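Feven Birhane finished the Estura club season on top of the batting list. The final averages went up this morning.

She made 2 centuries and averaged 70. Tsehay Tufa is second, up from fifth in the last update.

Tatsuya Mizuno leads the bowling with 16 wickets. Seung-woo Cho missed the last round with a sore shoulder and slipped to fourth.

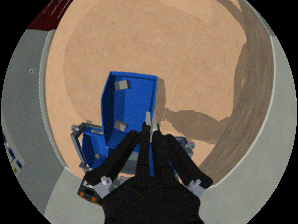 Do runs made in the final count toward the averages?

Finals are kept separate, so only the regular rounds are included.

Next season's draw comes out in August. I'll post it when the league does.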